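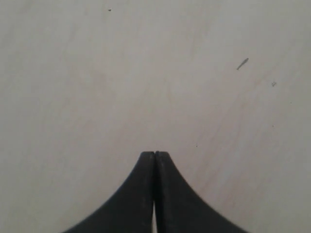
How to Read a Water Bill Before You Blame the Leak

Every summer people get a bigger water bill than they expected and go straight to one of two conclusions. Either the utility is robbing them or a pipe has burst under the house. I've been wrong both ways. Before you pay a plumber to come and stand in your yard, spend an evening with the bill and the meter.

Start with the units. My bill doesn't use gallons. It uses a unit of 100 cubic feet, usually printed as CCF or HCF, and one of those is a little under 750 gallons. Going from 6 to 8 sounds like nothing until you do the multiplication. Some towns bill by the thousand gallons instead, so don't compare yours with your sister's in the next county until you know you're reading the same thing.

Next, find out if the reading is real. Look for a small letter near the number, often an E or the word "estimated." An estimate is a guess based on past use, and a low guess in spring gets made up for later. That was my big scare in June. Half of what I owed was catching up.

Now go look at the meter yourself. Mine read 3176 when the bill said it should have been well past that, and it took two phone calls to get it fixed. Write the reading down, along with the time.

Then do the overnight test:

1. Turn off everything that uses water, including the ice maker and the sprinkler timer.
2. Read the meter at bedtime, all the digits, even the ones in red.
3. Don't flush, run a tap or start the dishwasher.
4. Read it again before anybody showers.

If the numbers match, you probably don't have a steady leak. I say probably. A toilet that only runs now and then can sit quiet all night and waste plenty the next day. A water softener can also run its cycle at 2 in the morning and make you think you have a leak when you don't, so set it to bypass first. 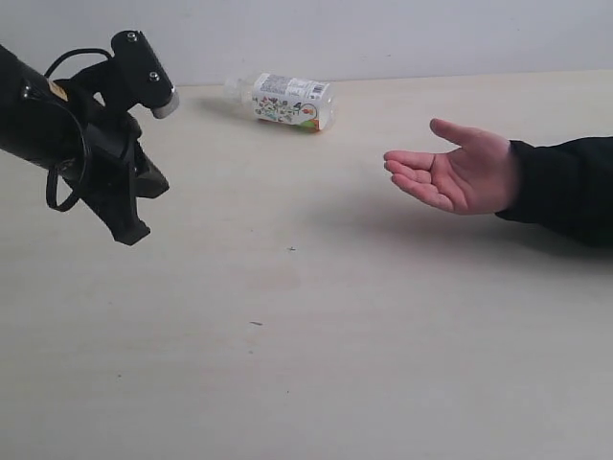 Do I need one of those clip-on smart monitors to find a leak?
A notebook and the meter you already have will tell you if water is moving when it shouldn't be. The monitor tells you sooner, and you pay for that.

I tried a Pumari for a season. The app was nice to look at. It also sent me an alert every time the garden hose was on, and I stopped opening them, so I can't say it would have caught anything. Maybe yours will be better behaved.

If the meter does move overnight, check the toilets before anything else. Put a few drops of food coloring in the tank, leave it alone for half an hour, and look in the bowl. Color in the bowl means water is getting past the flapper. A new flapper is cheap, but take the old one to the store with you, whatever the package says about fitting all models.

Still moving? Close the main shutoff to the house and watch the meter. If it keeps going, the trouble is likely between the meter and the house, and that's when I'd call somebody. Ask who pays for that stretch of pipe before you agree to any digging. Also ask the utility about a leak adjustment. They may want a repair receipt, and mine never mentioned the program until I asked.

Comments

Heather Lamont: Did the food coloring thing and all three toilets passed. Bill is still high. Now what?

Pacita Lagman: Heather, do you have drip irrigation? Ours had split behind the shed and we only found it by walking the line.

Imani Alcantara: I don't buy that the softener matters much. Ours hardly uses anything.

Davina Jardine: Depends on the softener, Imani. My old one ran far too often and it showed on the meter.

Questions or corrections: use the contact form | Copyright Catriona Cowie | Back to top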